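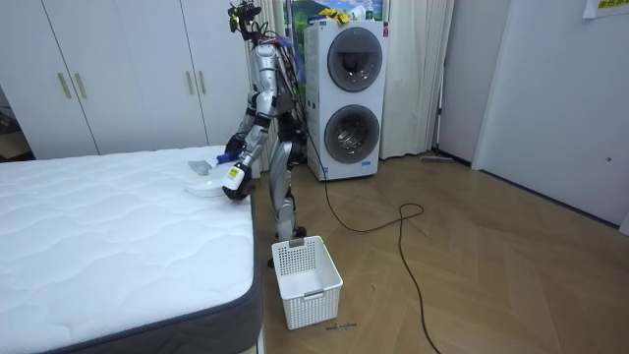
Grade the Log, Then Grade the Chore
Opinion, by Nadine Twal

The household robotics elective at Nolport ends each term with a scored demonstration. A team gets one chore, one attempt, and a panel with a checklist. Last term the chore was mattress cleaning. I have supervised the elective for 8 terms and I voted for that format when it was introduced. I now think it measures the wrong thing, and I would like the department to change it before the February intake.

Consider what the mattress task contains. The robot has to hold a handheld vacuum by a handle shaped for a person. It has to press the head flat on quilted fabric, which gives under load and is not level. It has to move the head across the surface without lifting an edge, and it has to do this while standing on two feet beside an object that sits at floor height. The reach is low and forward, so the arm's contact force and the balance controller are coupled. Any error in one shows up in the other.

The checklist has one line for all of this: "Surface covered, yes or no."

Under that line, a team that tunes a single trajectory for a single mattress in a fixed position scores the same as a team that closes the loop on contact force. The first team may well score higher, because its motion is faster and looks cleaner to the panel. The students know this. Eino Pesonen's group spent most of the term on a force estimate from joint currents, then dropped it in the final stretch and replayed a recorded path. They passed. Their report covers the force work in one paragraph. I do not blame them. They read the rubric correctly.

The logs tell a more useful story. Over the term the teams recorded 307 runs. In 114 of those, the operator stopped the robot by hand. I asked for the reason codes and found that most entries had been left blank, as the code field is not graded. We therefore have a record of 114 interventions and very little idea what caused them. An engineering course should be embarrassed by that. A student who can say why a run was stopped, and can show that the cause was removed, has learned something that transfers to the next chore. A student with one good take on demonstration day may have learned it too, but we have no evidence either way.

Desmond Boateng, who teaches the controls half of the elective, disagrees with me. His argument is that a deadline with an audience forces integration. Without it, he says, each student polishes one subsystem and the parts never meet. I accept the point about integration. I have seen teams with a fine grasp planner and no working way to start it. But the audience can stay. My objection is to the weight it carries, which is currently the whole practical grade.

I propose that the demonstration count for half. The other half should come from the run log, marked on three items: whether every stop has a cause entered, whether repeat causes decline, and whether the setup is varied between runs. Variation can be modest. Turn the mattress. Swap the cover. Move the laundry basket to the other side and see what the foot placement does. Glenys Tuhiwai has already written a script that pulls stop events into a table, so the marking load is small. I tried it on one team's data on a Tuesday afternoon and was done before the building closed.

The usual complaint is that graded logs will be faked. Some will be. A joint record and a typed reason that disagree are easy to spot, and a short oral exam with 2 runs picked by the examiner will find most of the rest.

The next chore on the list is loading the washing machine. It involves a door, a drum and soft items in no fixed shape, and a recorded path will do poorly on it. The revised rubric should be in place before the teams start.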